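Workplace electrical and trip hazard inspection – Urnham site, Room 302

Date of inspection: October 15, 2025
Inspected by: Heino Mets
Areas covered: workroom, store, corridor to rear stair
Next full inspection: December

Ratings: S = satisfactory, A = action needed, N = not inspected

1. Walkways and floors

1.1 Main walkway clear to full width – S
1.2 Floor covering sound, no lifted edges – A
Carpet edge lifting at the store threshold. Strip is held by 2 screws and should have 8. Refit the whole strip.
1.3 Spill kit present and sealed – S
1.4 Cables kept off walking routes – A
No cable crosses the main walkway. Cables behind the benches lie loose on the floor. The area is entered for cleaning and to reach the wall sockets, so it is treated as a walking route for this item. Tie back or cover. 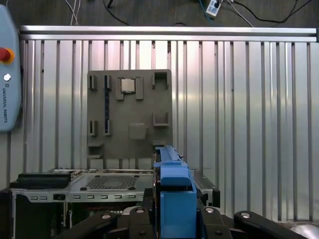 Item 1.4. Trailing cables on the floor beyond the rail; power strip among those on the right.

2. Fixed electrical installation

2.1 Distribution board accessible – S
Boxes found in front of the board at the last visit have gone. Floor marking is worn and should be repainted.
2.2 Circuit chart present and legible – A
Chart still shows the old room numbers. Replace.
2.3 Socket outlets free of cracks and scorching – S
2.4 RCD test button operated – N
Isolation was not agreed with the tenants in time. Tollira to arrange a date with the Skulley office, outside working hours.

3. Portable equipment and leads

3.1 Test labels in date – A
Kettle and fan heater in the store are overdue. Both withdrawn until tested.
3.2 Leads free of cuts, tape repairs and crushed sections – S
Sample check only. Leads under load were not unplugged.
3.3 Extension leads not joined end to end – S
3.4 Power strips secured off the floor – A
Strips should be fixed to the bench underside or to the wall, with the switch in reach where one is fitted. Add up the rated load of the connected equipment before moving any strip and write the total on the equipment register. 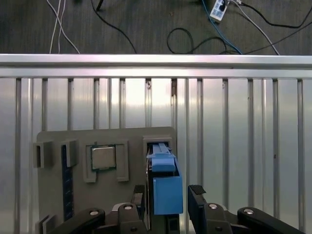
Item 3.4. White power strip on the carpet, plugs inserted, cables to either side.

3.5 Drum reels fully unwound in use – S
None in use during the visit.

4. Fire and escape

4.1 Extinguishers in place, pins and seals intact – S
4.2 Rear stair door opens without a key – S
Stiff at the top hinge. Wei to ease and oil.
4.3 Emergency lighting, short function test – A
Fitting at the stair head did not light. Remaining fittings passed. Full duration test stays on the annual plan.
4.4 Waste cleared from under the stair – A
Flattened cartons stacked to nearly 30 cm. Remove the same day – this is a repeat finding.

5. Storage

5.1 Racking upright and fixed to wall – S
5.2 Heavy items at or below waist height – S
5.3 Step stool feet and treads sound – A
One rubber foot missing. Stool tagged and taken out of use.

Comments

Items 1.4 and 3.4 should be done as one job, with the strips fixed first and the cables dressed to them afterwards. Spare length to be coiled and hung, and no ties pulled tight over data cable. Item 4.3 takes priority over everything else on this sheet. Item 2.4 remains open and must not be signed off on the strength of the previous result.

Copy to: Skulley office, Tollira, room file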